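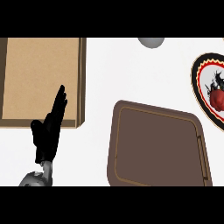
About Jillico

Jillico is a contract packing and storage company serving small food producers, bookshops, craft makers and mail-order traders. The company receives goods in bulk, stores them, packs individual orders and hands them to the carrier chosen by the client. It was founded by Cleiton Batista, who remains its managing director, and has been in business for 20 years.

Our History

The company began in a rented unit on the Brostomach estate, where its first client was an importer of dried fruit and nuts. The weeks before Ramadan were the busiest of that client's year, and the need to send out a large number of small parcels on a fixed timetable shaped the way the company still plans its work. A second unit was added when the importer's neighbors on the estate asked for the same service. Both units remain in use. The original one is now reserved for food, and general goods are kept in the other.

In its early years Jillico also operated its own delivery vans. That service was closed so that the company could concentrate on storage and packing, and all deliveries are now made by outside carriers under the client's own account or ours.

Our Clients

Jillico currently holds stock for clients whose ranges run from a single product to about 1,000 separate lines. There is no minimum order volume. New clients are asked to complete a stock list and to agree to a packing specification before the first delivery is accepted. Among our longest-standing clients is Zomia, a publisher of maps and travel writing, whose full backlist of 1,293 titles is stored with us.

Packing Standards

Each client's packing specification sets out the size of carton, the type of filling, the method of sealing and any printed matter to be enclosed. Changes must be made in writing and take effect on the next working morning. Food is packed separately from all other goods, and batch codes are recorded for every order. Returned items are inspected, and a report is sent to the client before anything goes back into stock.

Our People

Packing staff are employed directly by the company and are trained on both sites. Supervisors are normally appointed from within. Each client has a named account contact, who can be reached by telephone between 8 a.m. and 5 p.m.

Visiting Us

Prospective clients are welcome to tour either unit by appointment. Tours are not offered in November or December.

Recent News
Holiday order deadlines for food clients
Revised form for returned goods
Zomia spring catalog now in stock
Supervisor vacancies at Brostomach

This website uses cookies to remember your settings. By continuing to browse, you accept our cookie policy. Accept | Manage settings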